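Wrist camera checks before closing on white parts -- house rules?

Mỹ Ông
December 12, 2021

Hi all! I've been asked to write up good practice for our bench at Tarkurari, and I keep going back and forth on one thing, so I'm hoping you kind people will set me straight. We work with white parts on a dark mat, an open box and a big L-shaped piece, and my draft says the operator stops and looks at the wrist view before the fingers close. With the box wall between the dark block and the right finger, I want a person to say out loud which wall is being gripped. 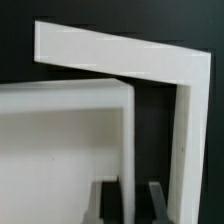 Draft rules so far

1. Fingers open and still before anyone calls the grip.
2. Name the wall, and name the nearest part you are not touching.
3. Closing speed held to 40 percent on the first try.

Does that sound sensible, or am I being a fusspot?

jondo_bench

Not a fusspot at all, and thank you for writing it down! Rule 2 is lovely. I'd worry about that pale left finger, though -- it nearly melts into the box. We put dark tape on ours last January and everybody relaxed.

Drekico

I'll disagree a little, with affection. Tape peels, and then you have one more thing to inspect. I'd sooner fix the lighting. And calling every grip gets old by the seventh one of the morning; people start mumbling it.

Mỹ Ông

Fair point about the mumbling, we do have a mumbler or two (I may be one). What if it's only for the first five grips after a setup change?

Drekico

That I could live with. Put it in and see if they keep to it.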